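Course materials | Robotics | Week 4 handouts

Writing the rules before the run: good practice for two-handed tabletop tasks
Notes by Quyên Trịnh

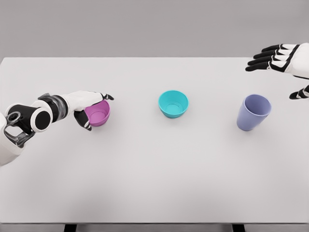
A task sheet is a promise to whoever reads your results later, and I love a good one! It says what counts as a start, a grasp, a release and a failure, in words that a stranger could apply to your logs and get the same score you did. Most of the arguments I've had over results came down to one loose word. Take "holding". With the left hand on the pink bowl, thumb against the outer wall and index fingertip over near the rim, Haris Janevski and I would both log contact, but we needed a written rule before either of us could log a grasp. Ours says the object has to clear the table and stay clear for 800 milliseconds.

Rules for this course

Name objects by color and type, the same way every time. "Turquoise bowl" in the sheet means "turquoise bowl" in the log.

Give the idle hand a rule too. A hand waiting over the table is still part of the run, so write down where it may wait and what it may touch (usually nothing).

Fix your seeds and publish them. The Meltach practice set uses 16 starting layouts, and you run every one, including the ugly ones.

Never change a rule halfway through a batch. Finish, raise the version number, start over.

Log failures with the same care as successes. They're the fun part to read!

Bring a one-page draft sheet to the next session. Gorazd Perić will swap them around, and you'll score a classmate's runs using only what they wrote.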